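Handheld gripper slips at mid-stroke, pads or force loop?

Orncombe Automation Board > End Effectors and Tooling > Faults and Failures
12 replies

kdufour
6 Apr 2023, 08:14

Two-finger handheld gripper, parallel motion, Viltix drive module, rubber-faced pads. We use it to record grasps by hand and then replay them on an arm with the same fingers fitted. The handheld unit has 2,286 close cycles on the counter.

Fault: parts slip out of the grasp during the lift. Started as an occasional drop and is now frequent enough that I stopped the replay runs. On the arm side a dropped part landed inside the light curtain zone and the cell did not stop, as there is no drop detection on that fixture. No injury, no damage. I have locked the replay cell out until I understand it.

Closing force setpoint has not changed. Logged motor current at contact looks the same as it did in August. Jaw width at contact reads correctly against a gauge block.

Questions: is this a pad problem or a drive problem, and has anyone seen current stay flat while real grip force falls?

Karine Dufour

torque_ripple
08:41

Drive. Motor current is a poor proxy for grip force on anything with a screw or a linkage in it. If friction goes up in the mechanism, current at contact stays the same and less of it reaches the fingertip. Put a load cell between the pads before you touch anything else.

nyanda_e
09:02

Agree on the load cell, disagree on the conclusion. A drop during the lift with good jaw width says shear at the pad face to me. What is the pad bonded with, and when was it last changed?

Elibariki Nyanda

kdufour
09:20

Pads are original. Bonded with a contact adhesive, supplier data does not say which. I don't have a load cell thin enough here. One is coming from the Vallejo office.

old_pneumatic
09:37

I would start with the unguarded drop. Whatever the cause in the gripper, the cell should have detected loss of part and held. A jaw width check after the lift costs you one line in the program. If width goes below the part width minus tolerance, stop motion and latch the fault.

kdufour
09:51

Accepted. There is a width check at grasp and none after. Adding it before the lockout comes off.

torque_ripple
10:05

A width check won't catch a part that slides halfway and stays in the jaws. It is still hanging there when the arm swings. You need force or a beam sensor across the tip.

old_pneumatic
10:12

Correct, and she should have both. The width check is available today and the sensor has to be bought.

hexkey_12
10:30

We run Nesard fingers on a similar handheld and had the same symptom. The bushings at the finger pivots wore on one side, the left finger sagged under load, and the two pads no longer met flat. Contact became a line near the lower edge. Current was normal the whole time. Grab each finger at the tip and rock it. Any play you can feel is too much.

nyanda_e
10:44

Worth checking, but uneven contact would also wear the pads unevenly. One does not rule out the other. Karine, can you post the pads as they are, before cleaning? Don't wipe them down yet. If there is loose material on the faces, where it sits matters.

kdufour
11:26

Not cleaned. Tool over the bench, jaws open, nothing gripped. The upper edge of the left pad is uneven and looks layered, as if a thin sheet on the face has started to come away from the backing. There are light specks along the lower edge of the same pad. The right pad has faint scuffs on it and I can't see the same lifting there.
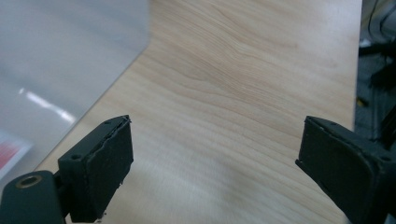

I rocked both fingers at the tip with the power off. Left has slight play, right has none I can feel. So hexkey_12 may have a point, although I have no reading from when it was new and can't say whether that play was always there.

I also pulled lightly on the left pad face with a strip of tape. It moved in the closing plane and came back. I did not pull hard enough to lift it further.

nyanda_e
11:40

Then the face is shearing on its backing. The face sheet grips the part, the backing stays with the finger, and the layer between them gives way under the weight. Jaw width stays right because the stack is still about the same thickness. Current stays right for the same reason. It only shows once you lift, when the load turns to shear.

torque_ripple
11:58

Plausible for the drops. I am not convinced it explains the flat current on its own, and you have play in one finger. If you change the pads and the drops go away you will have masked a worn pivot. Measure force with the old pads on first, then change them, then measure again.

hexkey_12
12:15

Seconded. And change both pads, even if the right looks fine. A new face on one side and a scuffed one on the other will pull the part toward the side with more friction. We learned that with a box of ruined housings.

old_pneumatic
12:33

What about the recordings? If the handheld was slipping while the demonstrations were made, the operator was probably squeezing harder to compensate. Those closing profiles then go to the arm, which has different pads in a different state of wear. I would treat everything recorded since the first drop as suspect.

kdufour
13:07

That had not occurred to me and I don't like it. The arm fingers have about the same look at the pad edges, but I have not had them off the flange yet. I have quarantined the sessions after the 900 cycle mark, the last point where I have a signed inspection.

torque_ripple
13:19

Quarantining that much is excessive. Grip width and tip path are still valid. Only the force channel is in doubt.

old_pneumatic
13:25

If the part moved in the jaws during the recording, the tip path is not the part path. Keep them quarantined until somebody has checked for slip.

kdufour
13:48

They stay quarantined. Plan as it stands:

Load cell reading on the old pads, three positions along the face.
Dial indicator on the left fingertip, loaded and unloaded.
New pads on both fingers, handheld and arm, then repeat the readings.
Post-lift width check in the replay program, latched, with manual reset.
Quote for a through-beam at the tip.

Lockout remains on the cell until the width check has been tested with a deliberate drop. Load cell is due here next week and I will post the numbers.

nyanda_e
14:02

Save the old left pad in a bag once it is off. If the face peels away clean, with all the adhesive left on one side, it was badly prepared at bonding. If there is adhesive on both sides it aged out, and you can set a replacement interval from the cycle count.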